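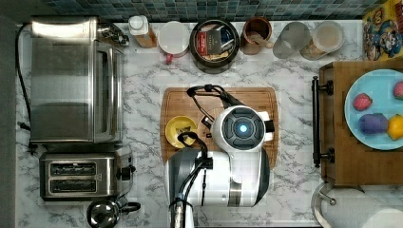

The Long Road to a Tidy Counter

If you have ever watched a toddler learn to put things away, you already have a fair idea of what Gemma Ferraro's project, Custura, has been up to since June. The idea is a friendly one. A robot arm practices in an ordinary sort of kitchen, with a toaster, a cutting board and a plate of toy strawberries close by, and it learns from people steering it through the same small chores again and again (and again!).

The group gathered 1000 of these guided runs, and then, after a good deal of squabbling over what counts as a clean one, kept 798 for training. The rest had pauses or second thoughts in them, and the arm was picking those up too, like a child picking up a parent's sighs. With the trimmed set it finished 60 percent of its trials in a kitchen layout it had never practiced in, up from 27 percent with everything left in. 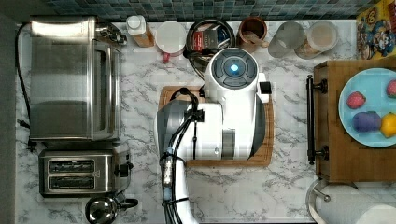 Vratislav Baláž isn't ready to throw any runs out, and he told me so over a very long coffee. The hesitant ones, he said, are where a person recovers from a bad grasp, and an arm that never sees a recovery won't know how to make one. Ferraro's group plans to label those moments and add them back a few at a time.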